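5. April 2020

Um halb sieben aufgestanden, weil der Regen aufs Vordach trommelte und ich ohnehin wach lag. Kaffee, ein Brot mit Marmelade, dann die Zeitung von vorgestern, die ich beim ersten Mal nur überflogen hatte. Danach in den Keller, um die letzten Kisten durchzugehen.

Die Kisten sind mit dickem Filzstift beschriftet, meistens falsch. In der mit der Aufschrift »Wumura« lagen Vorhangringe und zwei Tischdecken aus dem Ferienhaus, das so hieß. Die Tischdecken haben Stockflecken, die kommen weg. In der nächsten Kiste war das Holzspielzeug. Ich hatte es größer in Erinnerung. Kreisel, ein Zug ohne Lokomotive, Bauklötze im Leinenbeutel, 23 Dominosteine (es müssten 28 sein) und ganz unten die Einzelteile einer Kugelbahn, deren Anleitung fehlt.

Ich habe alles nach oben getragen und mit einem feuchten Lappen und etwas Seife abgewischt. Bei Holz nehme ich nie viel Wasser, sonst quillt es auf. Die Bauklötze haben Kanten, die vom Werfen eingedrückt sind. Einer riecht noch nach dem Schrank im alten Kinderzimmer, nach Mottenpapier und Bohnerwachs. Den habe ich eine Weile in der Hand gehalten und dann zu den anderen gelegt.

Über Steckpuzzles habe ich dabei am längsten nachgedacht. Ich mag sie lieber als alles andere, was man kleinen Kindern hinlegt. Ein Brett, die Formen, auf jeder ein Knopf zum Anfassen, mehr braucht es nicht. Fünfeck, Stern, Herz, Trapez. Die Wörter dafür habe ich selbst erst später gelernt, die Formen kannte ich schon mit den Fingern. Drei Bilder klebe ich dazu ein: 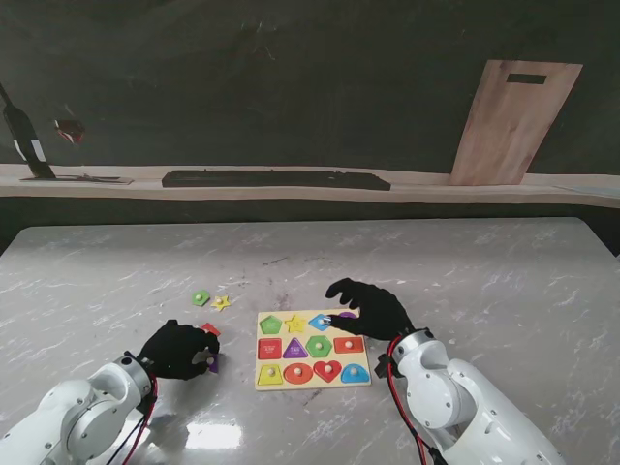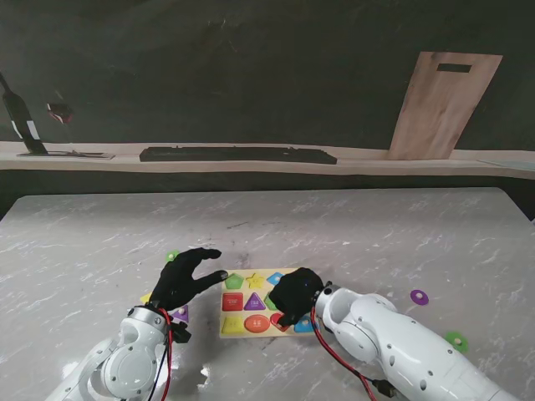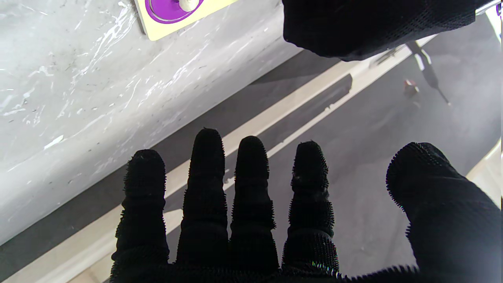
Beim Trapez muss man die lange Seite finden, beim Stern die richtige Zacke, und der Kreis geht immer. Als Kind habe ich deshalb mit dem Kreis angefangen und mir das Fünfeck bis zum Schluss aufgehoben. Es sieht in jeder Stellung fast richtig aus und klemmt dann doch. Ich weiß noch, dass ich es mit dem Handballen hineindrücken wollte und dafür einen Rüffel bekam.

Am Telefon habe ich Nanda davon erzählt. Nanda meinte, die Knöpfe seien das Wichtigste an so einem Brett, die Farben könne man auch weglassen, ein Kind greife zuerst nach dem, was sich greifen lässt. Außerdem solle ich bloß keine Teile wegwerfen, nur weil das Brett fehlt, einzelne Formen gingen immer noch zum Nachzeichnen. Ich habe gesagt, dass ich ein rotes Herz ohne die rote Farbe schlechter finden würde. Darauf kam, das sei bei mir Gewohnheit. Kann sein. Wir haben noch über die Kartoffelpreise geredet und dann aufgelegt, weil bei Nanda etwas auf dem Herd stand.

Mittags Linsensuppe vom Vortag, mit einem Schuss Essig. Danach die Spielsachen zum Trocknen auf ein Handtuch gelegt, mit Abstand, auf dem Schrank im Flur. Der Heizkörper wäre schneller gegangen, aber davon bekommt das Holz Risse, so ist der Zug damals zu seinem gespaltenen Waggon gekommen.

Am Nachmittag habe ich im Tikix-Katalog nachgesehen, was neue Holzbretter kosten. Der Katalog ist zwei Jahre alt, die Preise stimmen also wohl nicht mehr. Es gibt eins mit Tieren und eins mit Fahrzeugen. Die einfachen geometrischen Formen stehen ganz hinten, Bestellnummer 2718, ohne Bild. Ich habe die Nummer auf einen Zettel geschrieben und an die Pinnwand gehängt. Bestellen will ich erst im Mai, wenn die Rechnung vom Dachdecker bezahlt ist. Die liegt bei 377 Euro, und ich finde sie immer noch hoch für eine verrutschte Rinne.

Der Dominokasten braucht einen neuen Schiebedeckel. Ein Rest Pappelholz wäre da, vier Millimeter, aber die Nut ist ausgefranst, und dafür müsste ich die kleine Säge suchen. Sie war weder in der Schublade noch hinter den Farbdosen. Vielleicht liegt sie noch im Schuppen. Bei dem Regen wollte ich nicht hinüber.

Abends hat es aufgehört. Ich bin eine Runde bis zur Brücke gegangen, am ehemaligen Saber vorbei, wo jetzt die Rollläden unten sind. Früher gab es dort im Schaufenster ein ganzes Regal mit Holzsachen, und ich stand davor, bis mich jemand am Ärmel weiterzog. Unterwegs keinen Menschen getroffen, nur die graue Katze vom Eckhaus.

Zurück zu Hause waren die Bauklötze trocken. Ich habe sie in den Leinenbeutel geräumt und die Kordel neu eingezogen, die alte war mürbe. Die Dominosteine liegen noch in einer Suppenschüssel auf der Anrichte. Für den Beutel fehlt ein Schildchen.

Morgen Altpapier rausstellen und die 100 Euro für den Strom überweisen. Und im Schuppen nach der Säge sehen.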